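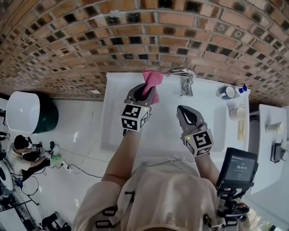
Page 5

Student Projects > Interior Studies > Reports > Washroom Wall and Basin

Cleaning and Layout of a Shared Washroom at Purnness House
Project report by the Trotgate group

Background

Purnness House is a shared residence. Our group was asked to look at one washroom there and report on how easy it is to keep clean. We looked at the basin, the counter around it and the brick wall behind. We did not look at the plumbing. The work was done in May.

The room

The wall is the part people notice first. It is red brick with grey mortar, and it curves behind the basin. Small recessed openings are left between the bricks in a checkered pattern. The counter below it is white, with a rectangular white basin set into it. The faucet is chrome with a curved spout and comes up from the back edge of the counter. There is a second white counter to the right of the first. The floor on the left is white tile.

Because the faucet stands at the back, the strip between the basin and the wall is narrow. This strip was the main subject of our work.

Method

We divided the cleaning into three areas – the inside of the basin, the back rim with the base of the faucet, and the open counter. Each area was wiped with a damp cloth and then a dry one. We used pink cloths for the basin and rim and kept separate ones for the counter, so they would not get mixed up. The cleaner was Clident, a mild liquid, diluted as the label says.

We carried out 80 wipe-downs in total. Each one was timed, and we wrote down any area that had to be done again. The total time was 3,728 seconds, which we added up from the log sheets at the end.

Small items were left on the counter during the cleaning. Residents keep cups and bottles there, and we wanted the results to match normal use. The cups were spread out along the right side, with a small blue-capped bottle near the back wall next to a dark-grey cup with a white rim. A pale pinkish-beige cup stood nearer the front.

Results

The inside of the basin was the easiest area. It has plain sides and the cloth reaches all of it in a few passes. The open counter was also quick once the cups were moved, but moving them and putting them back often took longer than the wiping.

The back rim was the slowest. The cloth has to be pressed down beside the faucet and then worked around the base. Most of the repeat wipes were in this area.

We did not include the brick in the timed work. Dust collects in the openings and a cloth does not get into the corners. We tried a soft brush on one row and it did better, but one row is not enough to report a figure.

Suggestions

A tray for the cups would save time. Our sketch shows one 110 mm deep, placed against the wall on the right side. The soap could stay on the second counter.

The openings in the brick should be brushed out before the counter is wiped – we did it the other way around on the first try and had to clean the counter again. The Tesfamariam catalog lists a narrow brush that should fit, but we have not tested it.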